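The small magazines are back in my life

Saturday, November 27, 2021

I spent most of this week on the couch with a stack of old puzzle magazines, and I have not been this happy in ages! My cousin was clearing out a closet in Clutilton and found 15 issues of Trasus, the crossword and logic quarterly we both used to fight over as kids. She mailed me the whole lot (thank you, thank you) and I've been working through them in order, with tea and a big eraser.

If you never saw Trasus, it was a thin thing, stapled, printed on paper so soft you could rub a hole in it with one bad correction. Half the puzzles came from readers. The other half were by Adeel Rana, whose clues are still the best I've ever come across, and I say that as someone who does a crossword every single morning.
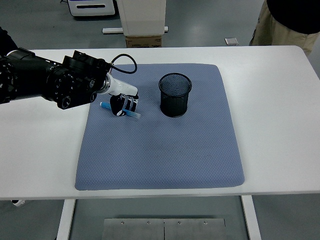 Vol. 13, No. 2

I started with the June issue from this volume because it has the giant grid in it, the one that folds out of the middle. It has 145 clues and I remember giving up on it at my grandmother's house when I was in middle school. This time I got all but four! The trick with Rana's long answers is that he loves a plain word used in its plainest sense. You sit there hunting for an anagram and the answer to "It comes after the rain" is just MUD. I yelled out loud at that one.

The logic puzzles hold up too. There's a series set on an island called Khoo, where the ferry captain only tells the truth on the way out and the baker only tells the truth on the way back, and by the third installment they've gotten married and you have to work out who is lying about the cake. I did it on scrap paper over two evenings and had to start over once when I mixed up the ferry times.

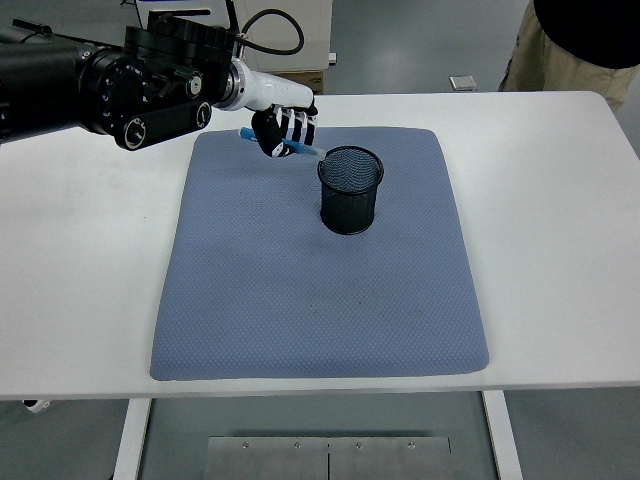 Pen or pencil is the question everybody asks when they find out you do crosswords, and I've gone back and forth on it for years. I was strictly pencil with these at first, what with the soft paper. Then the erasing started to leave gray smears and I switched. A light blue pen like the one up there, pointed toward the mesh cup, is pretty much my ideal color for this: you can write a guess in light blue and go right over it in black when you're sure. My whole fold-out grid is in two colors now and I think it looks fantastic.

Next up is the Kaltton special, which is all number puzzles and which I'm a little scared of. Two pages are stuck together near the back, so if anyone reading this has a copy and can send me the bottom row of puzzle nine, please leave a comment!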